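Sorting small toys and cups off a black craft table: what order?
Posted in Home Organization / Playroom
27 September 2020

Safta Pascu

I have a black tabletop against a white wall that collects small stuff: plastic cups, foam blocks, a rubber duck and so on. The table measures 42 inches across and I want it cleared at the end of each day without it taking half the evening. I own two Alleser bins, one shallow and one deep, plus a Bundov shelf unit with 14-inch spacing between shelves.

Two things go wrong. The cups take up most of the deep bin when they go in one at a time, and the foam blocks get dented when anything hard lands on them. I also have a clear footed glass with blue paper wrapped on it, and I would like to keep the paper intact.

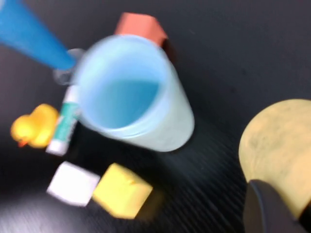
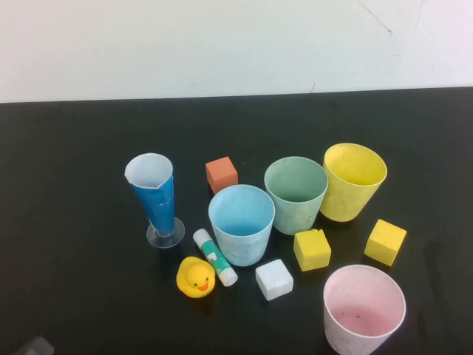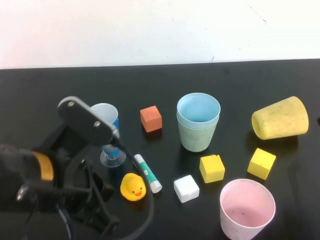 I have tried sorting by color and by size. Color was slower. Is there a standard order for this, and do the cups belong in a bin at all? The shelf unit can take more weight than any of this will ever add up to. I would prefer not to buy another bin.

Leena Salminen

Sort by hardness and shape. Color has no effect on how things pack.

Cups first. Nest them into one stack and lay the stack on its side along the back of the deep bin. If the rims differ in diameter, the widest cup goes on the outside. Don't press them down. Thin plastic cups will lock together if there is any moisture between the walls, and then you need warm water on the outer one to get them apart.

Foam goes in the shallow bin in a single layer with nothing on top. A dented foam block will usually recover overnight if the dent is minor — a crease at the corner tends to stay.

The paper-wrapped glass should go on the shelf, upright, away from the edge. Keep it out of the nest entirely. The paper will catch on the next cup and tear at the overlap. A short strip of clear tape along the seam helps, but test it first, as some glossy papers lift when the tape comes off.

Small hard items can go in a zip pouch. I use an Estrella one from the stationery aisle. Total time at my house is under 2 minutes once the stack is made.

Nestor Barredo

just use one big box. my kids dump it all out again anyway

Wilfredo Policarpio

Leena's order works. Two additions.

Black surfaces show dust and scuffs more than light ones, so wipe the table after clearing it and before anything goes back. Use a barely damp microfiber cloth, then a dry one. Skip abrasive pads. I used 400 grit paper on a scuff in July and now have a dull patch the size of my palm.

Rubber ducks should be stored dry if they have a hole in the base. Squeeze out any water and leave the duck standing on a towel overnight before it goes in a closed pouch.

Safta Pascu

Thanks. Stack is on its side in the deep bin and the lid closes now. The glass is on the second shelf. I haven't taped the seam yet.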